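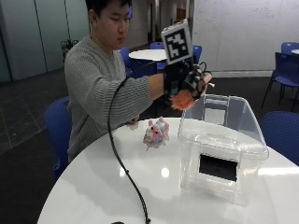
Pom-poms and small plushies – how do you store yours?

vullangate_crafts
Clear boxes, every time! I love seeing the colours through the sides, and my fluffy orange pom-poms look so cheerful on the shelf.

Rirton61
Clear is lovely, but don't mix them with plush toys! Mine came out covered in fluff.

endov_m
Disagree, mine have shared a box for 8 months – no fluff at all. Depends on the yarn?

vullangate_crafts
Ooh, mine's acrylic. Trying it tonight!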